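# Chapter 8: Buying a Robot by the Month

I promised in the last chapter that we'd stop talking about motors for a while, and I'm keeping my word. This one is about money, contracts, and the boring little questions that decide whether a robot ends up working for you or sitting under a tarp. If you skipped ahead because your boss just handed you a brochure, welcome! You can read this chapter on its own.

When I started out, you bought a robot the way you bought a forklift. You signed for it, a truck brought it, and it was your problem from then on. That still happens. But more and more sellers now offer what they call a service: you pay a monthly fee, and the fee covers the machine, the software, the repairs, and somebody to call when things go sideways. We'll use one of these services as our running case through the whole chapter. It's called Cladik, it's sold by a firm named Dralham, and it does shelf work, meaning it picks things up from shelves and puts things onto them.

I like Cladik as a teaching case because it's pretty ordinary. The price list fits on one page. The basic plan is $800 a month with a setup charge on top, and the contract can be dropped after the first year if you give 42 days' notice. (Remember that notice period. It comes back to bite someone in section 8.3.)

My own look at it came through Gun-woo Byun, who runs the stockroom at Dusell, a company that mails out workwear and small hardware. He let me read his contract, all his support tickets, and a notebook he'd kept from the day setup began in May. The notebook turned out to be worth more than the other two put together. It has the stuff a brochure leaves out, like which shelf heights needed extra teaching and how long he sat on hold.

Soft goods take up a good third of that notebook. A sealed box has flat sides and stays the shape it was when you set it down. Cloth slumps and folds over on itself, and two fingers that close nicely on a box can close on a wrinkle and come away with nothing. So if you sell anything made of fabric, ask to see the service handle fabric, on a shelf like yours, before you talk about price. 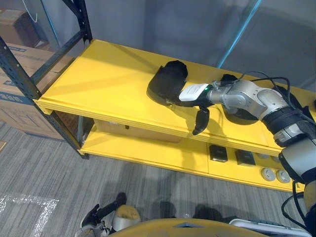 What does the monthly fee pay for if the robot sits idle? It pays for the same things it pays for in a busy month: the machine itself, software updates, and the support line, so on a plan like Cladik's you owe the full amount either way.

That surprises a lot of first-time buyers, and I was one of them. There are services that charge by the pick. One called Politis does, and we'll set the two side by side in section 8.4, where you'll see that the cheaper one depends almost entirely on how steady your orders are.

Before we get to the arithmetic, I want you to practice reading a list of what's covered. This is the one from the Cladik basic plan, shortened a little:

- Setup for one work area, up to 174 different items
- Repairs and worn parts, including gripper fingers
- Phone support during business hours
- Remote help when a pick fails more than twice
- Moving to a new work area: billed separately

Read the first line again. The number is for different items, so a shirt in five sizes might be one item or five. The contract doesn't say. Gun-woo asked in writing, got his answer by email (five), and stapled it to the contract. I'd do the same with anything that hinges on a single word.

And then there's the last line. Stockrooms get rearranged all the time, usually by people who never saw the contract. Find out what counts as a move. Dusell slid a rack over to make room for a door and got a bill for it, which was later cut in half after some fairly polite phone calls.

Grab a pencil and something to write on, since section 8.1 starts with a blank cost sheet and we'll be filling it in as we go.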